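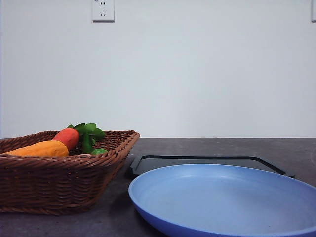
Basket of toy veg on the grey worktop, Rakum open day

I'd been meaning to go to the Rakum open day for ages and this time I managed it, mostly thanks to the 415 bus, which goes from the end of my road practically to their door. If you don't know Rakum, they're the people in Kasent who put together play kitchen sets for nurseries and playgroups – the pans, the plates, the little tins and boxes, and (my favourite) the pretend fruit and veg. Twice a year they open up and let anybody wander round. The other one is in December and I'm told it's heaving, so I'd gone for the quieter one on purpose.

It's on a trading estate, the sort where every unit looks the same and you walk past a tyre place and a carpet place before you find it. There was a paper arrow taped to a lamp post and another one that had blown round to point at a hedge. I found it in the end by following a woman with a double buggy who seemed to know where she was going!

You sign in, you get a sticker, and off you go. I started in the packing room, which was warm and smelled of cardboard and was full of people asking the same question I wanted to ask: can you buy one lemon if you've lost the lemon? (Yes you can. There's a form.) They keep the spares in deep drawers along one wall, more than 200 different bits of food, and one of the drawers had nothing in it except fried eggs. I could have stayed there all morning. A little lad next to me wanted to know why the sausages had their own drawer but the bacon had to share, and I thought that was very fair.

After that it's up a short flight of stairs to the rooms where they try out the sets before they go in the catalogue. I'd expected bright colours everywhere, murals and rainbow rugs and so on, but it's very plain up there. Pale walls, a dark grey top, and the veg in its basket sitting against all that grey looking terribly cheerful. It made me think about my own play corner, where the wallpaper is doing so much shouting that you can hardly find the toys. I'm tempted to paint the lot.

I do like a surface that has had some use, too. Ours at playgroup is covered in felt tip and something that might be jam, so a few scuffs and pale marks feel like home to me.

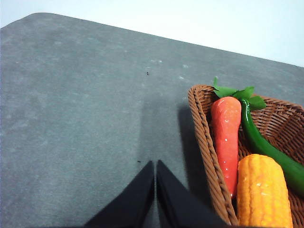
I asked about cleaning, obviously. Everybody who runs a playgroup asks about cleaning. The advice was warm soapy water and a cloth for the worktops, and for the food, a washing-up bowl and a tea towel spread out to dry it all on. I've been putting ours through the dishwasher in a net bag for years and I got a bit of a look for that. Apparently the paint goes first on the tomatoes. Well, I could have told them that, ours have been going pink since last summer.

Then there was the basket question, and I'm glad other people get as worked up about it as I do. At playgroup we've had plastic tubs, a washing-up bowl, a drawstring bag (never again) and for one mad term a real supermarket basket with metal handles. What I liked about the one at Rakum is that it's a proper woven basket, a nice reddish brown, with a thick plaited-looking rim and sides that slope out a bit. Children can see what's in it without tipping the whole lot on the floor. Mind you, they'll tip it on the floor anyway.

They sell them in the Vondia range, which is the dearer one, and a basket on its own is £16. I dithered. I picked one up, put it down, went for a coffee, came back and dithered again. My only worry is the weave, as I know exactly which of my small people will sit and pick at it until there's a hole big enough for a pea.

Coffee was from Ferraro, who'd parked their van in the yard, and I want to say a word about the cheese scone, which was enormous and still warm and came with actual butter and not one of those little tubs. There was nowhere much to sit so I ate it standing up by the bike rack with crumbs all down my front. No regrets.
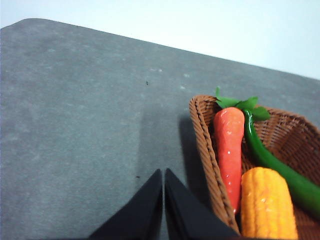
Back indoors I had a long chat with two other playgroup leaders about carrots. You may laugh, but there's a lot to say! One of them swears by felt veg, which she makes herself, and she says hers are quieter when they get thrown. The other likes the wooden sort with the sticky patches so they can be "chopped". I'm with the shiny ones. A good orangey-red carrot with a bit of a gloss on it always gets picked first in our home corner, and it gets used as a microphone, a telephone and a thing to stir the tea with long before it gets anywhere near a saucepan. And it wipes clean, which the felt one doesn't.

We also got on to tidying up. The tip I'm stealing is to have one basket for veg and leave it in the same spot every day, on the worktop and not underneath, so that putting the food away is part of the cooking game. You finish your soup, the vegetables go back in the basket, the shop opens. We've always had a big tidy at the end with a song, and half of them vanish to the toilet the minute they hear the first line.

A few practical things if you fancy the next one. It's free, but you do need to book a time slot for upstairs. Buggies have to stay at the bottom of the stairs. There's one loo. The spares drawers are cash only, and they'd run out of change by the time I got there, so I came away with slightly more bananas than I'd planned. The last bus back is just before six and it does not wait, I had to run for it with my bag banging against my knees.

I bought the basket in the end, by the way. It's on the kitchen table with the post in it until term starts.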